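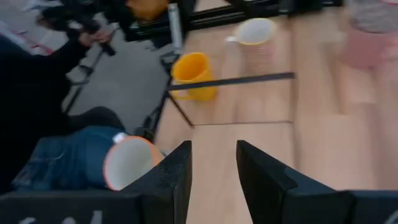 Issue 13, page 8

Come and teach the cup table with us (two openings, day shift)

Hi, I'm Rosalind Greenberg, I run the returns floor at Rasthorpe, and I'm looking for two people to join us on the cup table. I wrote this ad myself, so it's going to be a bit longer than the ones you're used to. Get a coffee.

Some background first. Rasthorpe rents out tableware for weddings, trade fairs, company picnics, you name it. Everything we send out comes back to my floor, and everything that comes back has to be looked at, sorted and put in the right crate. For years that meant people standing at a long bench handling mugs all day. I did it myself when I started, and my shoulders still remember it! Last January we began moving part of that work over to robot arms. We call the system Tristen, and it's getting decent at mugs that stand up nicely. Mugs lying on their side, mugs with the handle pointing the wrong way, a mug right at the edge of the table: that's where it needs people, and that's where you come in.

So what would you do all day? You'd work at a wooden table with an arm, a controller in your hand, and a bunch of mugs and cups in different colors. You set them out, you guide the gripper to one, you close it, you lift, you put it down where it belongs. Then you mix them up and go again. Our last full batch was 1,969 pickups, and Hilkka Juntunen, who has been on the table longest, can tell you which mugs were the worst of it (tall ones with small handles, she has opinions). You'll also write short notes when a grip goes wrong. Two lines is fine. I don't need an essay, I need to know if it slipped or if you missed.

You sit for a good part of the shift, close to the table, and you can swap to standing whenever you like. We trade tasks every hour, so you'll also spend time on the regular floor checking crates and packing orders.

Now the part everyone asks me about in the interview, so let me just get to it. Yes, the work here has changed, and yes, people were worried. I was too. Before Tristen we had 13 people on returns. We still have 13, but eight of them now do something different from what they did before. Volker Thiele went from sorting to looking after the arms, and he had never touched anything like that in his life. Edeltraud Meinecke tried the table for a month, hated it, and went back to glassware, which we still do completely by hand. That was fine with everybody. Management has put in writing that nobody on returns loses their job over this through the end of next year. I can't promise you what happens after that and I won't pretend I can. What I can say is that I'll show you the letter if you ask.

Some things got better, some things got more annoying. The lifting is way down. The noise is different, more of a hum. On the other hand, there's more waiting around when something needs a restart, and you have to get used to your mistakes being saved and looked at later. We look at them together on Wednesday mornings, with pastries, and I go first with my own. If you really can't stand that kind of thing, the Nolte warehouse across the yard is hiring too, and they're nice people.

What I'm looking for:

Steady hands and a fair amount of patience
Okay with doing the same small thing many times
Willing to speak up when something looks off, including to me
Able to lift a half crate now and then

You don't need a degree, and you don't need to have worked with robots. One of our best people came from a bakery, another from the post office. Gamers do well, but so do people who knit. We train you for two weeks at full pay, and you'll be paired with Hilkka or Volker the whole time. Left-handed folks are very welcome, we have a setup for you.

Hours are Monday to Friday, early shift, with a paid lunch. There's free parking, and the bus from Korkow stops at our gate. Part time is possible if you can do at least three full days.

To apply, send a few lines about yourself to Kai Sperling in our front office, or drop them off in person. Skip the formal cover letter, please. Tell us what you do now, when you could start, and whether you'd like to come by and try the table for an hour first. I'd really recommend the tryout, it's paid and you can bring all your questions. We're reading applications as they come in, starting 7/17/24, and you'll hear back from Kai or me either way.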